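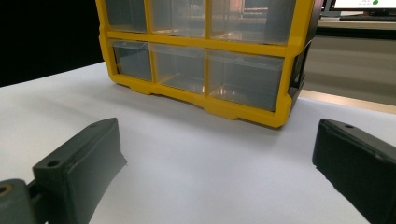 About Brollow

Search this site Enter keyword Go

Brollow supplies hand-held grippers and the recording service that goes with them. Customers who are teaching robot arms to do small, fiddly jobs can hire a pair of grippers from us, buy the kit outright, or send us the task and have our own operators carry it out.

We started by repairing grippers for other people. Most of what came in had the same faults: worn finger pads, loose mounting plates and cables pulled out at the plug. After a while we began making our own, with fingers that can be changed on the bench using one hex key. The fingers are still the part we get asked about most, and we keep spares in stock for every version we have sold.

What we offer

The Lillico kit is our standard product. It comes as a left and right pair, with leads, spare fingers and a printed setup sheet. Setting up takes 34 minutes if you follow the sheet from start to finish. The kit can be hired by the month, and the hire price includes one change of fingers.

Huttunen is the recording service. You tell us the task, we agree a written list of steps, and an operator works through it by hand with the grippers. The smallest order is 999 recordings of one task. We check them before they go out and repeat any that don't follow the list.

Zernemeck is our test plan for household and workshop storage. It covers boxes, lids, latches and drawers, and it can be ordered with either of the above. Customers usually take it first, as it shows quite quickly whether their own arm can cope with small parts.

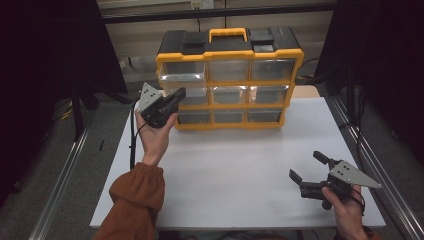

Drawer work is the longest section of Zernemeck. A drawer that slides easily under a fingertip can be awkward for a gripper, and the front is often the only thing there is to hold. We use ordinary parts organizers of the kind sold for screws and fittings. The operator has a gripper in each hand, and a step may leave a single drawer standing a little forward, like the top-left one, with the rest shut. Clear drawers are harder to pick out by camera than solid ones — customers often ask for them for that reason.

How we work

Our workshop has 3 recording tables and one repair bench. Operators work in pairs and change over after each set. New operators spend their first 4 weeks on practice tasks, and none of those recordings are sold.

We don't write control software and we don't sell robot arms. If your arm has an unusual mounting, send us a drawing before you order and we will tell you whether our fingers can be made to fit it. There is no charge for this.

Repairs are still taken in, including grippers made by other firms. The bench closes for two weeks in August, though orders for spares are posted as normal.

Contact us | Hire terms | Repairs | © Brollow. All rights reserved. | Back to top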